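**Kitchen walk-through, Barta house, March**

- [x] Extinguisher by the door: gauge in the green, pin in. Yay!
- [x] Smoke alarm: pressed the button, my ears are still ringing.
- [ ] Cords: I want the rice cooker's tucked back. Loops on a counter get snagged (I've done it myself, with soup).
- [ ] Cloths: please keep them off the pots before anyone switches on the cooktop!
- [x] Bin: fresh liner in, nothing in it yet.
- [ ] Table: wrappers and tissues still need to go in the bin. Wipe the pink cloth after.

I'll be back in 30 days to check the open boxes. 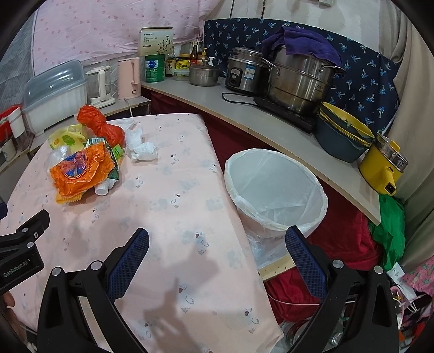
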